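Cómo ajustar la exposición al conducir hacia un cielo claro: parasol, parabrisas y distancia

Guías prácticas de Brito, sección Conducción en carretera arbolada

Esta guía describe el procedimiento para preparar el vehículo y adaptar la conducción en tramos bordeados de árboles altos con el cielo muy luminoso al fondo. Es una situación habitual al amanecer y al atardecer en vías como la que une Jurkville con Drullitier. El ojo se adapta a la zona más clara del campo visual y pierde detalle en las zonas oscuras: márgenes, arcenes y parte trasera de los vehículos que circulan delante.

Material necesario

Limpiacristales sin silicona.
2 paños de microfibra limpios, uno para aplicar y otro para secar.
Gafas de sol con lente de categoría 2 o 3. Las de categoría 4 no son aptas para conducir.
Manual del vehículo, para localizar la regulación del alumbrado y del cuadro de instrumentos.

Paso 1. Limpiar el parabrisas por dentro

La película de grasa y polvo de la cara interior dispersa la luz y forma un velo blanquecino cuando se circula de frente a un cielo claro. Aplique el producto sobre el paño, nunca directamente sobre el cristal, y trabaje en pasadas horizontales de lado a lado. Seque con el segundo paño en pasadas verticales. Si quedan marcas, la dirección del trazo indica en qué cara o en qué fase se han producido. La operación completa lleva casi 30 minutos si se incluyen las ventanillas laterales y los retrovisores.

Por fuera, compruebe el estado de las escobillas. Una goma agrietada deja arcos que solo se aprecian a contraluz.

Paso 2. Regular el asiento y el parasol

Ajuste primero la altura del asiento y después el parasol. El borde inferior del parasol debe tapar la parte alta del cielo sin ocultar semáforos, paneles ni la línea del horizonte. Si al bajarlo desaparece la curva del fondo, está demasiado bajo. Retire del salpicadero papeles, fundas y cualquier objeto claro que pueda reflejarse en el cristal.

Paso 3. Encender el alumbrado de cruce

Las luces diurnas no siempre activan los pilotos traseros. En un tramo sombreado, conecte las luces de cruce manualmente aunque el cielo siga claro: el sensor automático puede medir la luminosidad superior y no la de la calzada. Verifique en el cuadro que el testigo correspondiente está encendido.

Paso 4. Leer la calzada por sus líneas

Con los márgenes en penumbra, las referencias más fiables son las marcas viales. Utilice la línea de borde para mantener la posición lateral y la separación entre carriles para anticipar el trazado. 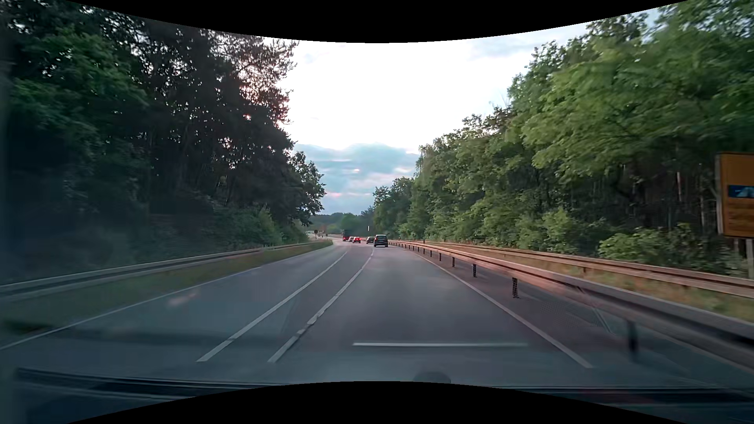
Calzada de varios carriles entre árboles, con el cielo casi blanco y varios vehículos junto a la curva.

Dirija la vista al punto donde las líneas convergen y devuélvala a la zona próxima a intervalos cortos. No fije la mirada en la franja de cielo. La barrera metálica sirve como referencia secundaria de la curvatura, sobre todo cuando la pintura está gastada o presenta interrupciones. La masa de árboles no debe emplearse como guía, ya que su contorno no siempre sigue el de la vía.

Paso 5. Aumentar la distancia de seguridad

Un vehículo oscuro sobre asfalto oscuro se percibe tarde, y dos vehículos solapados pueden confundirse con uno solo. Tome un punto fijo junto a la vía y mida el tiempo desde que lo rebasa el vehículo precedente hasta que lo rebasa el propio. En estas condiciones se recomienda un intervalo de 5 segundos. A 60 km/h equivale a unos 83 metros.

Si el intervalo se reduce por la incorporación de otro vehículo, levante el acelerador de forma progresiva hasta recuperarlo. Evite la frenada brusca.

Paso 6. Ajustar el cuadro y los retrovisores

Reduzca el brillo de la pantalla central al entrar en la zona de sombra y coloque el retrovisor interior en posición antideslumbrante únicamente si llegan faros por detrás. En posición nocturna se pierde precisión al calcular distancias.

Errores frecuentes

Mantener las gafas de sol puestas cuando el tramo sombreado se prolonga.
Accionar el lavaparabrisas de cara al sol: durante unos instantes el líquido anula la visión.
Confiar en el modo automático de las luces.

Mantenimiento

Repita el paso 1 cada mes y antes de un viaje largo. En septiembre conviene revisar además el reglaje de los faros. La ficha Darneo de alumbrado, disponible en esta misma sección, detalla el procedimiento para comprobar la altura del haz frente a una pared.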